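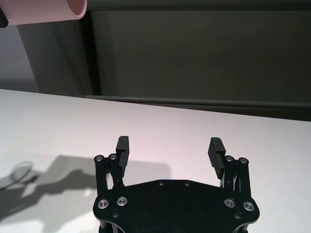
## 3. Team relocation and local newspaper coverage

Most work on franchise moves looks at the city that gains or loses a top-level team. Much less has been written on smaller clubs, where the owner is often a local firm and the stadium is shared with a school district. In this section we look at one such case, the move of the Plollell football club from Branley to Illanlow, and at how the two towns' newspapers wrote about the owner before and after it.

### 3.1 Background

The club played in Branley for 16 seasons under the ownership of Gittins, a trucking and storage company based in the town. Its home games were held at a municipal field leased from the city on short terms. When the last lease came up for renewal, the city asked the club to share the cost of new seating and drainage. Talks went on through the summer and ended without an agreement. The club announced in September that it would play its next season in Illanlow, where the school district had offered use of a newer field.

Gittins kept ownership of the club throughout. This matters for our purposes, as many relocations follow a sale, and it is then hard to separate coverage of the move from coverage of a new owner. In this case the owner, the club name and most of the coaching staff stayed the same.

### 3.2 Articles

We collected every article in the Branley and Illanlow papers that mentioned the club's owner in the headline or the first two paragraphs. Game reports that only listed the company as a sponsor were left out, as were paid notices. This gave us 78 articles. Letters to the editor were kept but coded separately – they make up a large part of the Branley material in the weeks after the announcement and would otherwise swamp the staff-written pieces.

Each article was read by 2 coders working apart. They marked the overall tone toward the owner as favorable, unfavorable or neutral, and noted the main topic from a fixed list: money, the field, community ties, team results, or other. Where the coders disagreed, a third reader made the final choice. The coding sheet went through 3 drafts before we settled on it, mainly because early versions did not separate criticism of the owner from criticism of the city council.

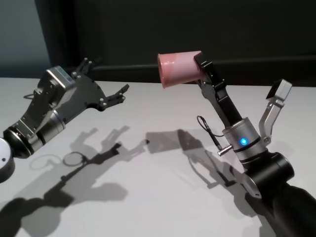
*Figure 3. Right arm with a pink plastic cup held in its gripper.*

### 3.3 Tone before and after the move

In the Branley paper, coverage before the announcement was mostly neutral. The owner appeared in stories on lease talks and ticket prices, and was usually described by role alone. After the announcement the tone turned sharply unfavorable, and the topic shifted from money to community ties. Writers brought up the company's long presence in the town and treated the move as a break with it. Few of these pieces discussed the field costs that had been at the center of the talks.

The Illanlow paper moved in the other direction, though by less. Before the announcement it seldom mentioned the owner at all. Afterward most articles were favorable, but they were also short, and many repeated wording from the club's own statements. When results in the first season were poor, the paper became more neutral and the share of articles about team results went up.

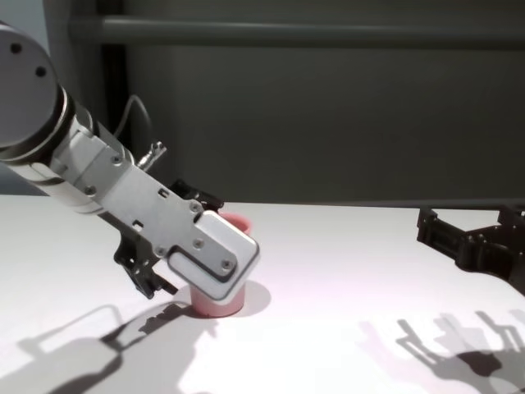

The letters followed the staff-written articles in tone but lagged behind them in topic. Branley readers went on writing about the field and the council well after the paper's columnists had dropped the subject, and several letters blamed the city and the owner in equal measure. We found no staff column that did so.

A later softening can be seen in Branley. Once the club had been gone for a full season, articles that mentioned the owner were fewer and more often neutral, and some gave space to the company's youth league support, which had continued in the town after the move. We do not have enough articles from this later period to say whether the change would have lasted. Section 4 compares these patterns with coverage of the lease talks in the council minutes.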